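Green Grapes and a Glass Table: Tasitz Opens Its Living Room

Anyone who has wandered past the Tasitz showroom this winter and wondered what was going on behind the papered windows can now go in and have a good long look. The furniture shop opened its new living-room corner on 24th March, and a very pleasant corner it is, with soft gray carpet underfoot and a three-sided glass coffee table with rounded corners that visitors kept drifting back to (it lets the carpet show through, so the place feels bigger than it is).

The shop began planning the corner in December with the design firm Jila, and almost 600 people came through on opening day, many of them staying far longer than they meant to. Fruit has been a big part of the welcome, and the pale green grapes, which look so lovely over clear glass, were a favorite with young and old alike.
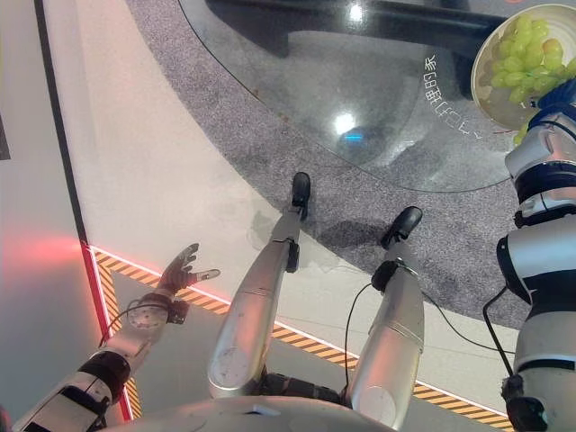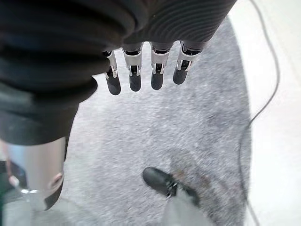
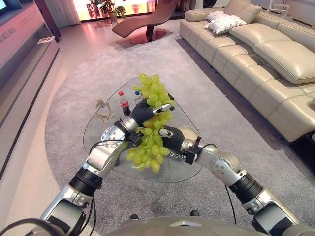 Can visitors buy the pieces they see in the corner?

Most of them are for sale at the front desk, the coffee table included, and larger items can be delivered within two weeks. Small decorations are for display only.

Last updated: 24 minutes ago

Recent items
El Khatib bakery adds a second oven
Citoteck moves to larger offices
Library book sale raises $2,116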